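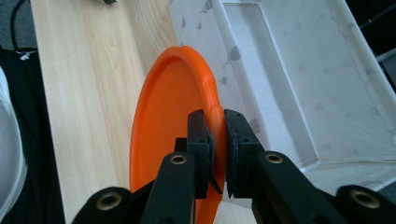 Filed under: TV & Awards

January 31, 2019

I have watched awards shows start to finish since I was in middle school, and I keep notes. The notes go in a spiral notebook and most of them are times. When the first speech got played off, when the first joke landed badly, when I got up for food. This year I moved the notes to a spreadsheet, and having it all in columns made me look harder at one thing in particular, the opening.

The show I sat through this month had no single host. It had a pair of presenters who walked out, did a bit, introduced a song and left. After that it was a voice from the ceiling for most of the night. I didn't hate it. The show ran 22 minutes over, but hosted shows run over too, and I have the notebook to prove it.

What I missed was the monologue. A monologue tells you what kind of room it is. If the host goes after the front tables in the first two minutes and the front tables laugh, everyone at home relaxes. If they don't laugh, that is also good television. With no monologue you get a montage, and a montage of movies I have already seen does nothing for me. 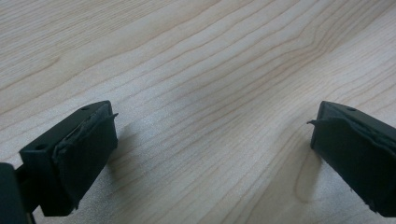
Pale wooden tabletop, soft even light.

I went back over the holidays and rewatched the openings I had on old recordings, 21 of them. Most hold up worse than I remembered. The jokes about that year's news need a footnote now, and the songs are too long. The ones that still work are mostly short and have one target the whole room agrees on, usually the network.

The best of the lot is from the Gristura Awards, a small cable ceremony for regional comedy that most people have never heard of. They held it in a hotel ballroom in Lakden and the sound was bad. The host came out, read the catering menu in a serious voice, thanked the hotel for the chairs, and started giving out prizes. The whole thing took less time than a commercial break. I have watched it more than any of the big ones. I don't think a big show could get away with it, but I would like to see one try.

The worst was also the longest. It had a filmed sketch, then a live sketch that referred to the filmed sketch, then a song, and then the host came out in a different suit and did jokes anyway. By my notes I had finished dinner before anyone won anything.

I put a shorter version of this on the Bistum message board last week, where a few of us talk about television, and asked if people wanted hosts back. 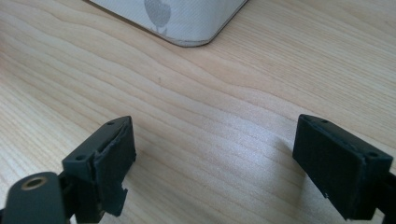

Riquelme wrote back that the host was never the problem, it's the 80 people who have to be thanked. Cut the speeches down and you could have a host, a song and a dog act and still be in bed by eleven. Also you are wrong about montages, the one for the people who died is the only part my mother watches.

I'll give up the point on that montage. I meant the other kind, where they play a clip from every movie with a train in it. On speeches I disagree. The speeches are the reason to watch. A person reading a list of agents off a piece of paper is dull, but every so often someone forgets the paper and says something, and there is no way to schedule that. I would cut nearly everything else first, starting with presenters pretending to have trouble with the envelope.

The rest of the board split about the way you would expect. Older members want one host with a desk-show background. Younger ones mostly watch clips the next morning and don't care who is standing there. One person wants the ceremony on the radio.

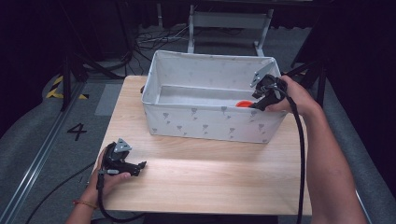

What I would do with the first ten minutes

Start on time. Bring out one person, in a normal suit, with five or six minutes of jokes written that week. Leave the camera on that person and stop cutting to the nominees to see how they took it. Hand out a supporting award right away, a real one that people at home have an opinion about, and let the winner talk.

Save the song for the second hour, when people need to get up.

I have two more ceremonies to get through before spring, and then nothing until August, when the cable ones start up again. If anyone has a recording of the second Lakden ceremony, I would like to see it. My copy stops partway through the opening.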